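Notes Bench log Materials People Search
Workshop > Notebook > Tableware
Filed under: bowls, glaze colour, table tests

Sunday, late morning

Leen Smadi and I finally got the orange bowl onto the white table, and I'm so pleased with it! We've been going back and forth on this colour since July. Under the old shop lights every orange we tried went to brick, and Muammer kept saying (fairly, I'll admit) that we should pick a blue and get on with our lives. But on a pale top, in proper light, it really sings. The inside is the best part. Glossy, bright, and it catches little white highlights up the wall where the curve turns. I could look at that curve all day.

The shape is the squarish one with the soft corners, Onyeka in our numbering. The round version, Osivent, is still on the shelf and I'm fond of it, but the square rim gives you somewhere for your thumbs to go. Leen carried soup in both on Thursday's lunch run and spilled from the round one only. Small sample. Still counts with me.

Things to write down before I forget:

Table placement. Don't set the bowl dead centre. A bit of open tabletop beside it lets the shadow spread out, and you can judge the foot properly. Shoved up against other dishes it reads as a blob of colour and you lose the rim entirely.

Rim. The corners want to be a hair softer on the next one. I ran a tea towel around it 21 times (yes, I kept a tally, it's a rim test) and the cloth snagged twice, same corner both times. Muammer Erdem says 80 grit on the pattern and then work down, and he's done far more of these than I have, so that's the plan.

Stacking. Only 2 will nest before the third one rocks. I'd love to get to four. The wall angle may need to open up, which will change the way the light sits inside, and I'm dreading that a little because the inside is so good right now. Leen thinks we can steal the difference from the foot instead. Worth a try on the cheap blanks first.

Table. It picks up a soft reflection of whatever is on it, lovely for looking at colour and terrible for hiding crumbs. Wipe before and after, please. Muammer's toast, I'm looking at you.

Clakircombe have asked what we'd do for a run of 2000. Way too early! I told them we'd have a rim we like first and a number second. Trovik want a look as well, mostly for the colour, and I said they could come by and see it on the table in daylight, because every photo I've sent has come back with somebody asking if it's red.

Tomorrow: mix a second batch of the same orange and see if it lands in the same place. If it does I'm buying doughnuts for the whole shop. Leen has already put in her order (maple, two of them), so she's either very confident in the mix or just hungry.

Leave the bowl where it is until I've looked at it in afternoon light. 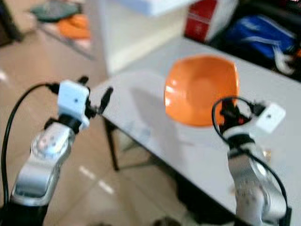 Also need to find the lid for the glaze bucket before it skins over again. Last seen near the sink.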